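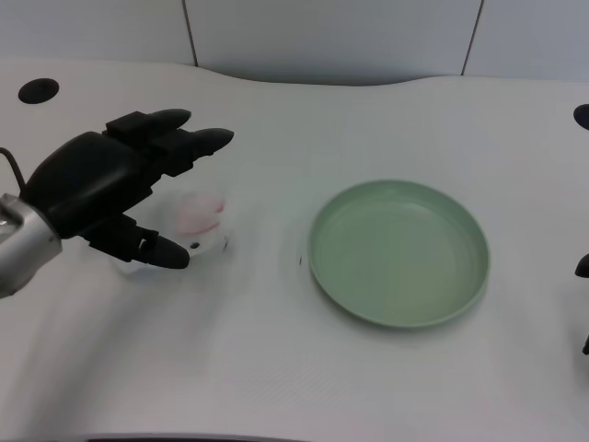 Skript zum Werkstattkurs »Greifen lernen«, Teil 2

So, willkommen zurück! Letztes Mal haben wir bei mir in der Werkstatt die Verkabelung vom Arm durchgesprochen (Samina Gondal hat dazu eine Skizze gemacht, liegt im Kursordner unter Kolbridge), heute geht es endlich ums Zufassen. Und da fange ich immer mit dem Becher an, weil man an ihm so schön sieht, wo die Anfahrt noch hakt.

Merkt euch die Reihenfolge: erst die Hand öffnen, dann seitlich anfahren, dann den Daumen nachführen. Ich hab das anfangs in einem Rutsch gemacht und den Becher quer über den Tisch geschoben - 13 Mal hintereinander, ich hab mitgeschrieben. 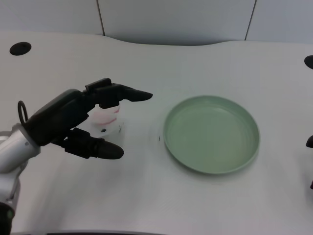 Abb. 2: Hand geöffnet, Becher zwischen den oberen Fingern und dem Daumen

Die Fingerwerte speichert ihr bitte als eigene Pose ab. Meine heißt »tirnano«, fragt nicht. Und fahrt langsam an, wirklich langsam!

Danach kommt was Weiches dran. Ein Plüschtier gibt nach, da hilft euch die Becherpose wenig, also weiter öffnen und flacher von vorn kommen.
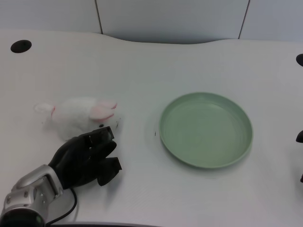 Beim Schließen lasse ich die Kraft in kleinen Schritten hochlaufen und höre auf, sobald der Motorstrom springt. Bei mir liegt die Schwelle bei 852 (Rohwert, keine Milliampere!), bei euch sicher woanders. Bis Samstag probiert das bitte jeder mit zwei eigenen Gegenständen aus und bringt die Werte mit.

Kommentare (2)

Razia Ansari: Gilt die Schwelle für alle Finger oder nur für den Daumen?

jatoi: Danke fürs Skript! Bei mir springt der Strom schon beim Anfahren, ich bring den Arm am Samstag mal mit.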